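Trudik grasp planner, reviewed

Three stars. The Trudik method promises table clearing learned from 184 demonstrations, where our old Memora baseline wanted 2000. On bottles I believe it. Fruit is another matter, and the paper gives fruit one paragraph and a very confident graph.

Setup ate my Friday. The manual is 389 pages and the index is a rumor. 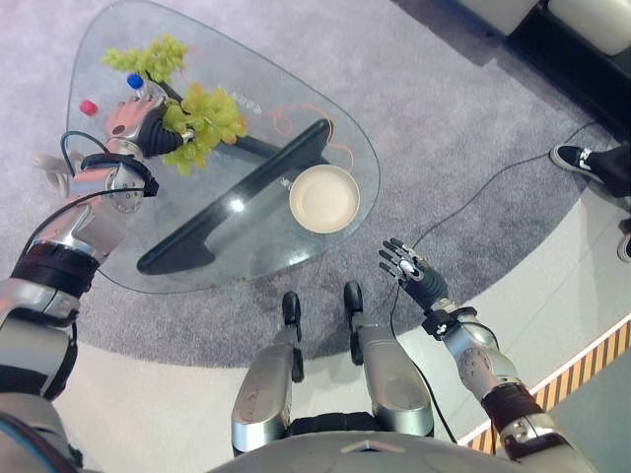

Anju Pandey, Reviews Editor

Grapes held by the stem, left hand, plate still empty. I'd use it again, with cheap grapes.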